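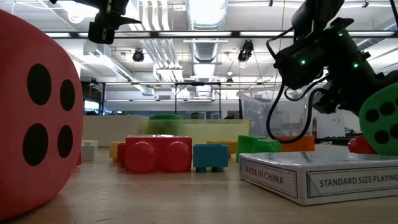

Subject: Re: Re: Grimer channel, licence terms and episode numbering
Date: October 2023

I have now read the draft licence from Jillitz in full. Comments follow the quoted text.

> Jillitz would take the Grimer catalogue for its children's app
> from November, all 311 episodes, non-exclusive, for two years.
> They want the files without end cards. Can we supply that from
> the masters, or does everything have to be exported again?

The masters will do for most of it. Of the 311 episodes, 299 were finished with the end card on a separate track, so a clean file is a batch job and needs no editor. The rest were made before Cindumlow took over post-production and have the card burned in over the closing song. For those we would have to trim the song or rebuild the last shot. I would trim.
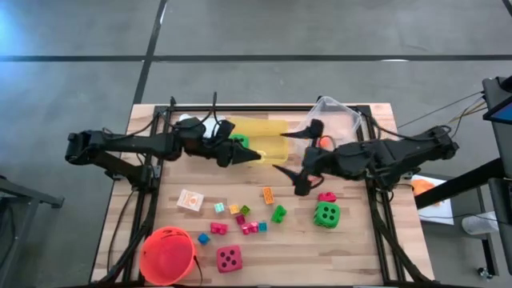 Clause 4 needs attention before anyone signs. It grants "all associated audio", and as drafted that covers the Vasić theme. Our agreement with Vasić allows the theme on the video channel and on our own site, and says nothing of third-party apps. Either we get a written extension or clause 4 has to exclude the theme and we deliver with the replacement music.

> Also, do the view counts in the schedule look right to you?

No. The schedule gives combined figures for the main channel and the dubbed channels, but the fee is worked out on the main channel alone. The two should be split. The asset list has a similar fault: it runs to 1,694 lines, as every thumbnail and subtitle file has been given its own entry. One line per episode, with the subtitle languages in a column, would be easier to check. 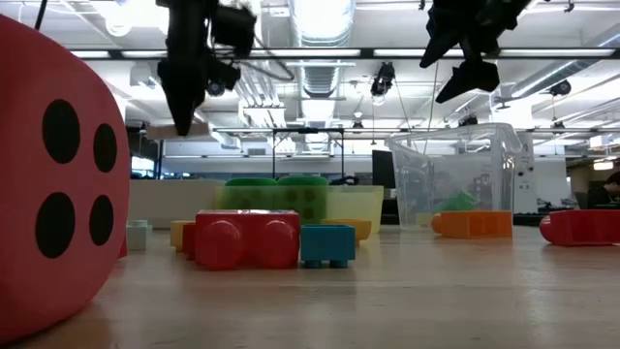 On numbering, please keep the production numbers in the file names and put the channel order in the metadata. The two differ from series 2 onwards, where the holiday specials went out early. If Jillitz renumbers at its end – it has asked to – the mapping table should be attached to the contract as an annex.

I can run a test export of one series once the audio question is settled. The subtitles can go now.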